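Can a robot put the lid back on a box yet?

I have wanted a machine to do my chores since I was old enough to be handed a dish towel. So when Esmaeil Shirazi wrote in February to ask if I'd like to come up to Clisterau and spend a day watching two robot arms work on a box and its lid, I said yes before I'd even looked at the train times. (Three changes. Worth it.)

Esmaeil runs a little outfit called Asadi, and what they care about is the boring stuff. Packing, sorting, closing, putting away. He used to fix washing machines, and he still talks about robots the way a repair guy talks about washers, meaning fondly and with a fair bit of swearing. The room has the same stuff in it as every workshop I've ever liked: cartons under the desk, a big wall of wooden crates, and one large white table where everything happens. 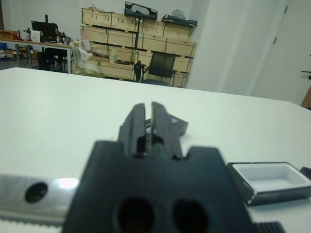 The view from down by the gripper, with the shelves behind.

The first thing I learned is that I'd been thinking about chores all wrong. I'd always ranked them by how tiring they are. Carrying a full laundry basket up two flights is hard, matching socks is easy. For a machine you can pretty much flip that list over! Lifting is fine. Rolling along a flat floor is fine, and my vacuum has been doing it for years. But fitting one small thing onto another small thing, where both of them are dark and shiny and slide if you breathe on them? That's a whole afternoon.

Think about what you do when you close a box. You don't look at it much. One hand holds the bottom still, the other brings the lid over, and your fingertips feel for the corner that's sitting high. Then you push. I tried it at the kitchen table when I got home, with my eyes shut, and it took me no time at all. I did it again with gloves on and got noticeably worse, and that's probably the closest I'll get to knowing how it feels to be a gripper.
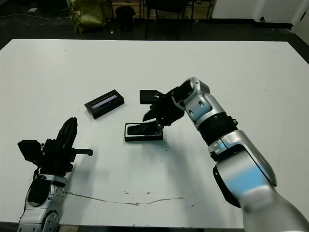 Right arm over the tray, left arm off to the side.

Asadi keeps a log of every attempt, good or bad, and it was up to 1483 when I visited. I love that they write down the bad ones. Esmaeil let me scroll back through the notes and they read like a diary: "pushed it instead of picking it," "nice grab, wrong way round," "no idea." Try number 430 just says "YES" and then 431 says "no."

I asked him straight out what a house robot could do for me today if money was no object. He thought about it for longer than I expected. Clear a table, he said, if I was okay with it being slow and didn't own anything I was fond of. Fold towels, yes. Fold a fitted sheet, he just laughed. Load a dishwasher, sort of, with the same plates in the same places every time. Shop floors have it easier, he thinks, and I can see why. At a packing station the same box turns up all day long and you can build the whole bench around it. My kitchen has eleven kinds of plastic tub and I can't find the lids either. 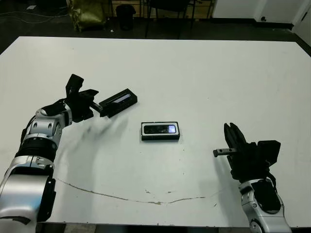

Two hands are harder than one

I'd assumed a second arm would make everything twice as easy. What it does is give you one more thing to bump into. Each arm has to know where the other one is, and they have to agree on who's holding and who's moving. People sort this out as toddlers. There's a program at Asadi called Clerkine that plans who goes first, and Esmaeil says he's rewritten it so often that he dreams about it.

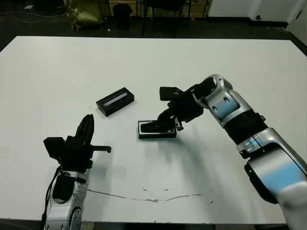

My own test for all this is the junk drawer. If a machine can open mine, take out the batteries, the tape and the takeout menus, and put it all back so the drawer shuts, I'll believe we've arrived. I don't think it's close, but I'm a lot more hopeful than I was. Watch one gripper come down on a small black tray while its partner hangs there open, with the other piece lying between the two arms, and you start to see the drawer as a long string of moments like that one. Reach, touch, hold, wait for the other hand. Every one of those is something people are working on right now, in rooms with cables on the floor, and I find that so exciting!

Esmaeil has promised to write when they start on a new box from a supplier called Futov, which has a hinge. He sounded worried about the hinge. I've already looked up the trains.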